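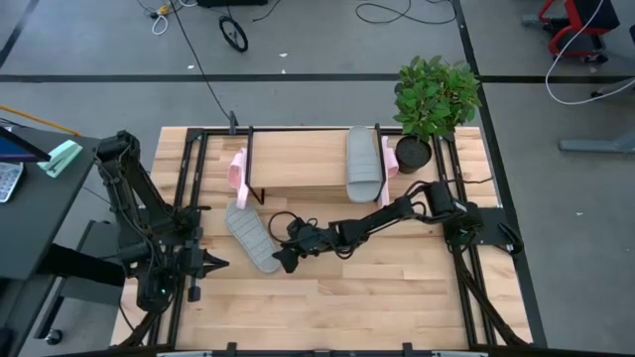 Shoe Storage in Small Entryways
Final project report, Home and Interior Studies
Oana Coman and Dindo Agbayani
November 4, 2022

1. Background

Our assignment was to pick one small storage problem in a shared home and test ways to fix it. We chose slippers. Both of us live in the Murnitz residence, where outdoor shoes come off at the door and everyone changes into slippers. The entryways are narrow and the slippers end up in the walkway, usually one at a time and far from each other.

The residence put in closed shoe cabinets in April. These work for boots and sneakers, but people don't open a cabinet door for something they put on and take off several times a day. We wanted to find out if a low open shelf would do better.

2. Materials

We used a plain low shelf, a single raised plank on two black metal posts. It has no back and no sides, so a slipper can go on top, on the surface in front, or up against either end. We worked with two pairs of slippers, one pink and one gray. The gray ones have a ribbed strap across the toe. A potted plant with broad leaves stood at the back corner to take up the room that an umbrella stand or a plant would take up in a real entryway.

We first planned to use a two-level rack from Slanina, but it was too tall to fit under the coat hooks and we dropped it.

3. Method

We compared three arrangements.

Flat on top. Both pairs lie side by side on the plank, toes to the back.

Flat in front. Both pairs sit in front of the shelf and the top is left free for keys and mail.

On edge. Each slipper stands on its side against an end of the shelf, with the strap facing out.

After the trials on the table we put the shelf in two entryways, on the Wolia and Ikov floors, and left it there for the test period. Residents were told which arrangement was in use and nothing else. Each time one of us passed, we wrote down if every slipper was where it should be. We made 1,021 checks in total.

4. Results

All slippers were in place in 537 of the checks. Flat on top was the arrangement people kept to best. Flat in front came second. The slippers were close to the right spot but often pointed in different directions, and on the Ikov floor they got pushed underneath by the door.

On edge used the least floor space and looked neat at first, but it did not last. Soft slippers slide down unless something holds them on the other side. The end next to the plant worked a little better – the pot gave the slipper something to lean on.

What we saw most was a mix. One slipper would be on top and the other on the floor in front, at an angle, the way it came off the foot. We had not planned for this and our form had no box for it, so we counted it as not in place. A better form would have separated "one missing" from "all wrong."

5. Problems

The two floors have different numbers of residents, so they can't be compared directly. We also did most checks in the evening. Dindo was away for part of the Wolia trial and there are fewer notes from those days.

6. Recommendations

For an entryway with two users we suggest the low shelf with slippers flat on top and nothing else stored there. Keys and mail need their own hook or tray on the wall. With more than two pairs the plank is too short, and a second shelf would be better than stacking.

The shelf is still on the Wolia floor. The residents asked to keep it until the end of the term.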